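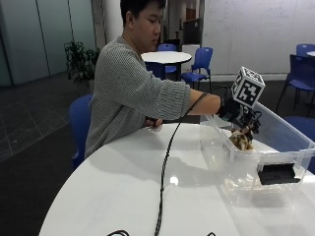

My grandmother's house on Kullow Street had one closet that wouldn't shut, and when she moved into the Plargate apartments it fell to me to find out why. My sister took the kitchen and my mother took the phone calls, so I got the closet. It was boxes, mostly, and under the boxes were more boxes, and at the very bottom, where the door had been catching on it for years, was a fat quilted bag of hair things. Clips, combs, barrettes, a whole lifetime of them! I brought the bag home and tipped it out, and the only thing I owned that was big enough to hold it all was a clear plastic bin with a black latch on the rim. So that's where everything went, and that's where the tortoiseshell piece went too, cream and tan and dark brown, all blotchy like spilled coffee. I put it in by itself first, toward the back, so it would have some room.

I should explain about the tortoiseshell piece. (It isn't real tortoiseshell, I don't think. My sister says plastic. My mother says don't ask.) In every picture of my grandmother from before I was born, it's in her hair. There she is at the lake with it, squinting. There she is on the hood of a car with it, holding a sandwich. Then my mother comes along, and after that it's just gone. She has short hair in all the later ones, the same short hair she has now, and I grew up believing that was how she came.

So I called her up. I said, Grandma, I found your brown hair clip, the spotty one, do you want it?

There was a long quiet on the line, and her television going.

"Where was it?" she said.

"In the closet. At the bottom, in the quilted bag."

"Well, it wasn't there when I looked," she said, and then she told me she had soup on and hung up.

I let that go for a day or two. I had plenty of sorting left to do. I'm a terrible sorter, by the way. I start out with piles, and the piles have rules, and by lunchtime I've got a pile called "maybe" that has eaten all the others. I sorted the hair things by color, and then I sorted them by whether they closed. Then I put my own hair up in six of them and walked around the apartment like that and answered the door to the mail carrier, who was very nice about it.

At the bottom of the quilted bag, under the lining where it had split, there was a ticket. It was a little stiff square of pink cardboard with a hole punched in one end and a number stamped across it, 3323, and above the number it said Vuvasano. No address, nothing on the back except a pencil mark that could have been a seven or just somebody trying out a pencil.

I called my grandmother again.

"What's Vuvasano?" I asked.

"It was a dance hall," she said, right away, like I'd asked her what day it was. "Out past the bottling plant. You gave them your coat and they gave you a ticket."

"So this is for a coat?"

"What color is it?"

"Pink."

"Pink was coats," she said. "Green was hats."

I waited. I've learned that with her you get more if you wait, and if you can keep from chewing anything.

"It was my good coat," she said at last. "Your great-grandmother paid twenty dollars for it, and I heard about that twenty dollars until I was married. It had a collar. I left it there."

"You forgot it?"

"I left it," she said. "There was a fella with a car and he was going at that minute, and it was July besides."

"You wore a coat in July?"

"It was a good coat! I wanted people to see it."

Well, I laughed so hard I dropped a comb behind the radiator, and it's still back there. She laughed too, and then she told me the rest in pieces, over that call and three or four more. She'd go along and then stop and tell me about her neighbor's knees, and I'd have to steer her back around. There were 200 people in that hall on a good night, she said, and it had been built for half that, and when everybody danced at once you could see the lights swing. The fella with the car was not my grandfather. He was somebody named for a saint, and she wouldn't say which. He drove her all the way to the state line with the windows down, and her hair came out of the clip and went everywhere, and she put the clip in the glove compartment so she wouldn't lose it.

"And then?" I said.

"Then we had pie, and he drove me home."

"That's it?"

"It was very good pie," she said.

She never went back for the coat. She told her mother it had been stolen, and her mother went down to the police station and reported it, and for years afterward my grandmother couldn't walk past a policeman without turning pink. She cut her hair that same fall. It wasn't over the fella, she said, it was over the heat, and the new place on Saxena Avenue was doing cuts for practically nothing to get people in the door.

What she couldn't figure out was the clip. As far as she'd ever known, it rode off in that glove compartment and stayed there. She'd looked for it once or twice over the years, the way you look for a thing you know perfectly well you don't have. And she had never owned a quilted bag.

"Blue, with little diamonds?" she said. "No. That's not mine."

"It was in your closet."

"Lots of things were in that closet. Your grandfather kept his things in that closet."

I was sitting on the floor with my back against the couch when she said it, and the bin was on the table above me, and for a second I didn't want to look at it. My grandfather, who fixed cars. I do remember that much about him, the orange soap by the sink and the rag in his back pocket. He fixed everybody's cars, everybody in that whole town, and he would have had his hands in a hundred glove compartments before he ever got up the nerve to talk to her.

"Grandma," I said, "did he know you? Back then? When you had the long hair?"

"He says he saw me at the Vuvasano." She always talks about him like that, like he's in the next room. "He says I had on a coat in the middle of summer and he thought, what's wrong with that girl?"

Neither one of us said anything for a bit. Her soup must have been on again, I could hear the lid going.

"You'd better bring it over," she said.

"The clip?"

"All of it. The bag too. And don't clean anything."

So I put the lining back the way it had been, with the ticket down inside, and laid the bag on top of everything in the bin. On the drive over to Plargate I kept one hand on it at the red lights. She was waiting by the elevator in her good shoes, with her short white hair combed wet and parted on the side, and she already had her hand out.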